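Open Shelf Fruit: Your Questions

Updated 2019-04-08

Ever since we put up the page on keeping fruit out in the open, the mail hasn't stopped, and we love it! These are the questions that come in most often. Fenna Cuypers answers the shelf ones and Clotilde Gaillard answers anything to do with ripening (she grew up with a pear tree and has strong feelings).

Why keep fruit on a shelf when I have a perfectly good bowl?

Keep the bowl if you like it. What we love about cubbies is that every piece gets its own spot, with air on all sides. In a bowl the apple at the bottom carries the weight of everything above it, and you find the bruise when it's already brown. On a shelf you walk past and see it all at once. You eat more fruit this way, we swear!

What kind of shelf do I need?

Any cube shelf with open fronts will do. We started with a secondhand Wornik and it's still going strong. Look for smooth boards that wipe clean, and fasten it to the wall if it's tall, especially with kids in the house. If the dividers can be moved, make the lower compartments taller for melons and pineapples.

Does it need to be full to look nice?

Please don't fill it! This is the part people find hardest. One piece per compartment, with plenty of compartments left alone, looks lovely and works better too. A green pear up high, a red apple a row down, something small and dark green next to it, and you're done. Color does all the work against white boards.

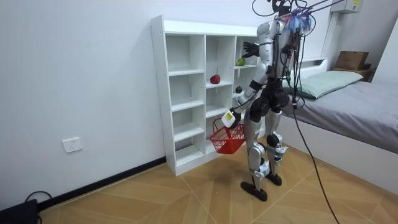 Buy for two or three days and go back to the store when you run low. Fenna used to shop for a whole week and threw out a shameful number of plums.

Which fruit goes where?

Put whatever needs eating first at the height of your hand. For most adults that's one of the upper rows. Kids' favorites go lower so they can help themselves. Citrus is patient and can sit wherever there's room. Bananas bruise easily, so give them a wide compartment or hang them somewhere else.

Can pears and apples be neighbors?

They can, but they will hurry each other along. Both give off ethylene, the gas that helps fruit ripen. Clotilde leaves at least one open compartment between them when the pears are already soft, and moves them side by side when the pears are hard as rocks. It's a great trick before a dinner!

How do I tell when a pear is ready?

Press gently near the stem with your thumb. If it gives a little there, eat it today. Waiting until the round part feels soft usually means the middle has gone mealy. Ready but not hungry? Into the fridge it goes.

What should I carry fruit in?

A small shopping basket with a handle is our favorite, the kind children use for playing store. Small is good, because you can't pile things up in it. Take it along the shelf, pick what you want for the day, and carry it to the kitchen. We tried the big Getance tote and ended up with lime under everything.

How warm can the room be?

A cool room is best, and up to 60 degrees is wonderful for apples. Most of us live in warmer rooms than that, so just buy less at a time and keep the shelf out of direct sun and away from the radiator.

How often do you clean it?

A damp cloth every couple of days, then a dry one. Get into the back corners, where fruit flies find the sticky bits first. Skip scented sprays near anything you plan to eat.

Should I wash the fruit before it goes on the shelf?

Wash it right before eating. Moisture on the skin, especially around the stem, invites mold. Berries and cut fruit belong in the fridge the whole time.

Can I send you my shelf?

Yes, yes, yes! We had 181 shelves sent in during March and looked at every single one. Tell us what you're growing or buying, and which row empties first at your place.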